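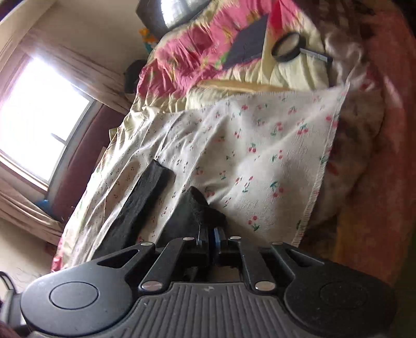
*Black hand-held gripper, with the ribbed grip at the bottom.*

I went to the Dirico training center open evening in March to find out what their cloud administration course would get me for the money. Doors were supposed to open at 6. The front desk had no list of who had signed up, so we all wrote our names down again.

The talk was in room 1112 and was given by Pentti Laitinen, who runs the evening program. He was pleasant and clearly knows networks. He was less clear on the job placement figures. The brochure says graduates are "placed with leading employers." I asked which ones and he named Adard and Isex. Then I asked how many people, and he said he would have to check. I left my email address and haven't heard back.

The course runs four months, three evenings a week. You get lab time on a practice system called Lục, which they showed us on the big screen. It let him start a server, break it and restore it from a backup. I liked that part. What I didn't like was finding out that your lab login stops on the last day of class, when most people would still be studying for the exam. The exam fee is extra too, and you won't find that on the front page of the brochure.

We had a short walk through the classrooms afterward. The chairs are good and the screens are a decent size. A current student told me the first month is mostly basic Linux, and that she had skipped a few sessions without missing much. Take that however you like. She did rate the storage and permissions classes highly.

By 1930 they were handing out enrollment forms with an "open evening discount" on them. The discounted price matched the one on their website when I got home, so I wouldn't let it hurry you.

I haven't signed. If they send me the placement numbers and the lab access rules in writing, I'll look at the fall group. Parking is free behind the building, but the back entrance was locked when I left and I had to walk all the way around.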